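Trarnar hand-crank label applicator: six months in
16 Dec 2023

I run a small jam and pickle business, and for the first four years every label went on by hand, at the kitchen table, with a ruler. So you can imagine how I felt when the Trarnar arrived in July. I had it out of the box before the delivery van was off our street!

It's a simple thing. Two rollers, a cradle for the jar, a spindle for the label roll and a crank on the right. You drop the jar in, turn the handle once, and the label goes on flat. The first 30 jars were a bit of a mess (I had the roll on backward, my fault) but after that I was flying. My old pace was 50 jars in an evening if nothing went wrong. Now I do that while the kettle boils, or near enough, and I've put well over 1,000 labels through it without a jam. The machine kind, I mean.

What I love most is the adjustable stop. It's a little brass collar that slides along a rod and tells the label where to start, so a front label and a back label end up lined up with each other. There's a thumbscrew to hold it. Mine works loose if I'm doing a long run, so I give it a quarter turn every so often, and I've since added a rubber washer.
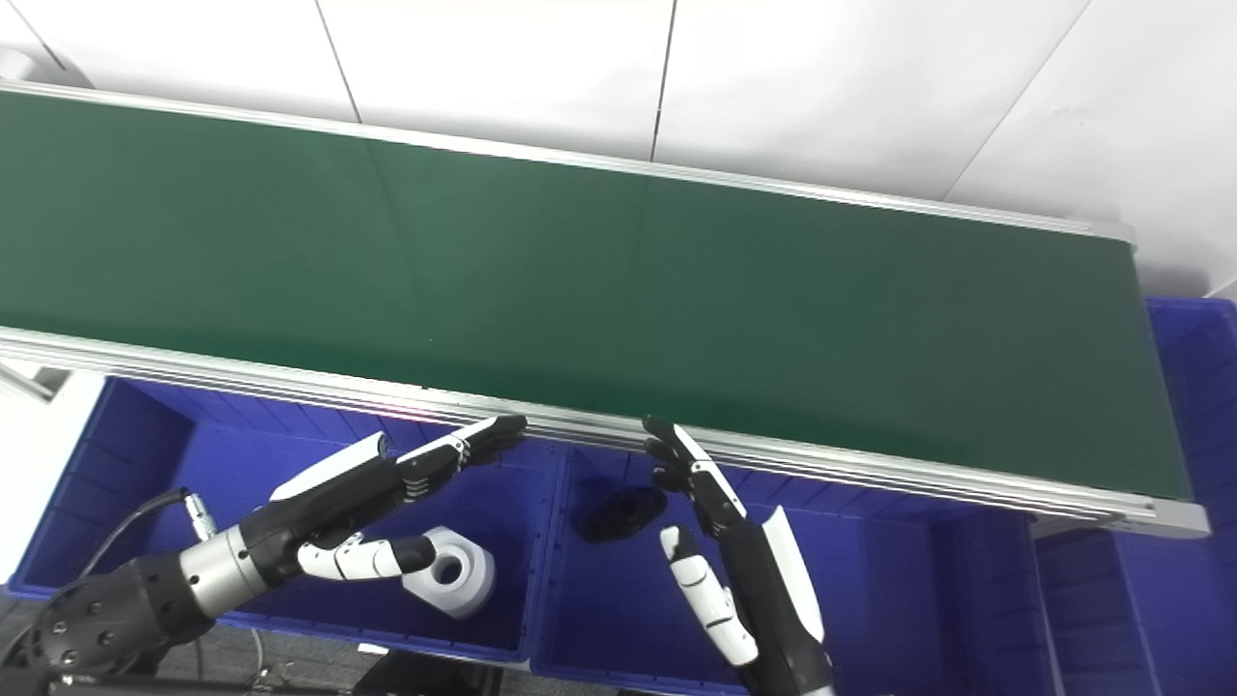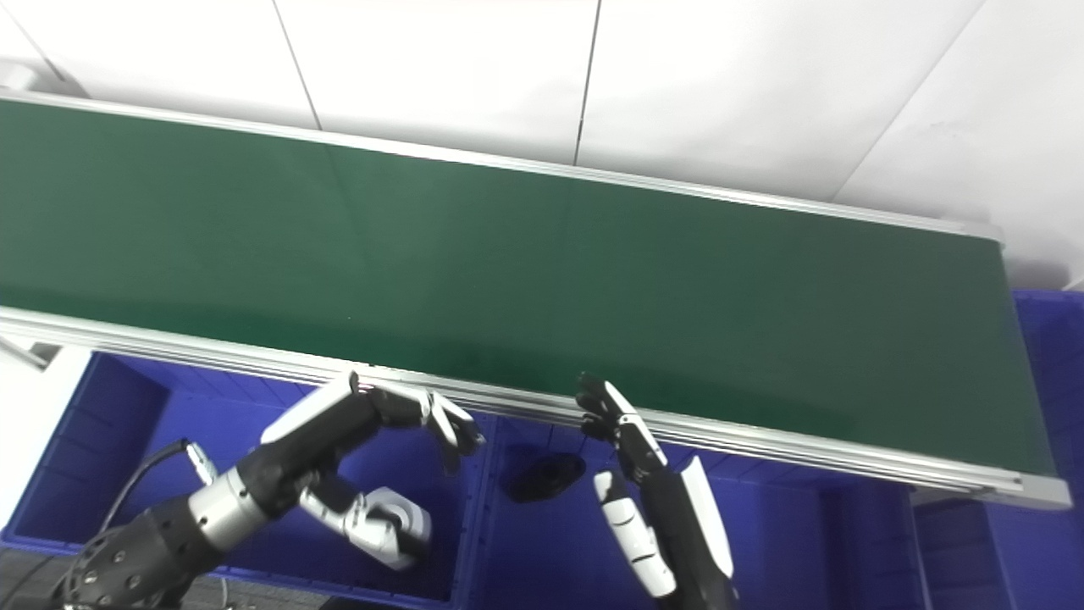 Green belt, aluminum rails, white wall.

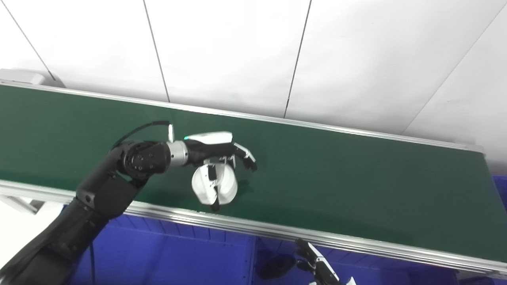 Sofia Chrysikopoulos

Glass first. Straight-sided jars are a dream. Hex jars are a no - the cradle lets them tumble and the label ends up with a crease at every corner. Slightly tapered jars can be done if you shim one end of the cradle with card, and I got quite good at it, but I wouldn't want to do a big order that way. My friend Wim Koster tried it with his hot sauce bottles, which are skinny little things, and had to buy the narrow cradle separately. He says it was worth it. I'd have liked to see it in the box.

Paper matters too. My glossy labels from Avard peel off the backing beautifully. The textured cream ones I use for the Christmas chutney are stiffer and want a slower hand. If the jar has any chill on it, wait. I labeled a batch straight from the cold pantry and the edges had lifted by the next morning.

Cleaning is easy. Wipe the rollers with a damp cloth, let them dry, done. Plum jam on the rubber came off with warm water and dish soap.

Gripes: the feet slide on a smooth counter, the instruction sheet is one page of tiny drawings, and the spindle only takes a small core. If your labels come on a big core you'll need an adapter. I wrote to Trarnar about the feet and got a friendly answer and a set of thicker ones in the mail, which was lovely of them.

Would I buy it again? In a heartbeat, and I'd get the narrow cradle at the same time.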